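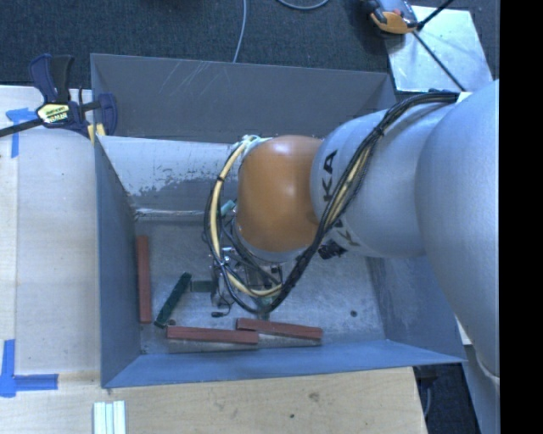

Pao-chu Liu writes that the noise was the main complaint at her works, that the Jimdale liner has brought it down to the point where people can talk next to the bins again, and that she would like the corners to be easier to press in.

Jimdale Bin Liner
Heavy rubber liner for open metal bins
Made by Susby
Product code: JD 692

The Jimdale is a loose-fit rubber liner for open-topped metal bins used for castings, forgings, offcuts and other hard parts. It covers the base and the lower part of the walls. It takes the knock when parts are dropped in, and it keeps them off bare metal while they are stored or moved.

The liner comes as one flat base sheet and four wall sheets. The wall sheets tuck under the edge of the base sheet and are held there by its weight. There is no glue and nothing to drill, so the liner can be lifted out for cleaning or moved to another bin of the same size.

What is supplied
One base sheet
Four wall sheets
Eight corner clips, stainless steel
Fitting sheet with trimming guide

Sizes and weights
Base sheet thickness: 14 mm
Wall sheet thickness: 8 mm
Wall sheet height: 38 cm
Largest base sheet in one piece: 104 cm by 104 cm
Colour: black
Surface: smooth on one side, fine ribbed on the other

Bins with a longer base than this are supplied with a two-piece base sheet with a lapped joint. The joint should run across the bin, not along it. If you rake parts out by hand, fit it so that the top lap points the way you rake.

Measuring your bin
Measure the inside of the base, not the rim. Many bins are wider at the top than at the bottom, and a liner cut to the rim will ride up in the corners. Measure both ways at each end and give us the smaller figure if they differ. Tell us about any welded ribs, drain holes or forklift channels that stand up inside the base. We can cut slots for these before the liner leaves us. A pencil sketch with the sizes written on is fine.

Fitting
Empty the bin and sweep it out. Swarf left under the base sheet will work its way through in time.
Lay the sheets flat overnight in a warm room. They are much easier to bend afterwards.
Stand the wall sheets in place, long sides first, ribbed side to the metal.
Drop in the base sheet, ribbed side down, and tread it into the corners.
Push two clips over each upright joint, one near the top and one near the bottom.

Two people can fit a liner in the time it takes to drink a cup of tea. One person can do it, but the base sheet is heavy and awkward to lower over the side. Corners that stay proud after fitting will settle once the bin has been loaded a few times. The trimming guide shows how to take a small nick out of each corner with a sharp knife if you would like them down straight away.

Drainage
Parts that go in with coolant or wash water on them will leave it in the bottom of the bin. The ribs let it run under the base sheet to the drain, if your bin has one. For bins without a drain, lift the liner and wipe out underneath at regular intervals. Order the punched base sheet (add P to the code) where there is a lot of liquid.

Oil and heat
The standard rubber will stand splashes of cutting oil but should not be left soaking in it. It swells slowly and goes soft at the edges. The Hatavska grade is made for oily work. It costs more, is a little stiffer and has a grey fleck so that the two can be told apart in the stores. Neither grade is suitable for parts straight from a furnace or a hot press. Let them cool first.

Cleaning
Hose down or brush with warm soapy water. Do not use thinners. Hang the wall sheets over a rail to dry; folding them leaves a crease that is hard to get out.

Spares and related items
Replacement base sheet, standard or punched
Corner clips, bag of eight
Tu edging strip, push-on, for bare rims
Offcut pack, mixed pieces, sold by weight

The base sheet wears first, usually in the spot where parts land. Turning it end for end every few months evens this out. Wall sheets can be kept when the base sheet is replaced.

Ordering
Standard sizes are kept in stock. Cut sizes are made to order and cannot be returned unless we have made a mistake in the cutting. Orders placed before noon on a working day are sent out the same afternoon if in stock. Liners go out rolled and strapped on a small pallet, so please say on the order if you have no forklift and need a tail-lift delivery.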